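Pusden site – cell 2 maintenance catch-up
October 3, 2024
Chair: Jiahui Ren
Apologies: night shift lead

1. Last minutes
Taken as read. Action on spare teach pendant cable still open.

2. Gripper pads
Left pad on the Prolix arm worn through again. Swapped Tuesday's kit for the harder compound, 63 shore. Seems to hold the cartons OK. Log the cycle count at each change from now on, not just the date.

3. Joint 4 grease
Overdue. Bidutwood quoted 204 dollars for the grease kit, Jiahui to order. Drain plug washer is single use, pls don't refit the old one.

4. Cleaning
Long chat. Residue on flat surfaces comes off with card scraper and cloth, low angle, light pressure. No metal blades near the light curtain posts. Cloths to be kept out of the cell once the gate is shut.

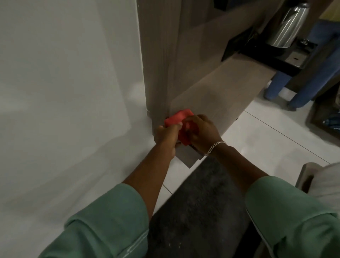 Q from floor: does the arm need re-homing after every wipe-down?
Only if the power was isolated or an axis got bumped. Otherwise run the check position at slow speed and look at the witness marks.

5. Faults
Error 33 came up twice in August, both times on restart. Siliņa tech reckons encoder battery. Change it with controller power ON or we lose the calibration – tag on the cabinet door to say so. Jiahui to write up the steps, one page max.

6. Other
Vacuum filter colour chart has gone missing, reprint. Gate switch a bit sticky, maintanence to look before next service.

Actions: grease kit (JR), battery steps (JR), door tag (day shift), gate switch (maintenance).

Next meeting after the joint 4 job is done. Closed 10 mins over.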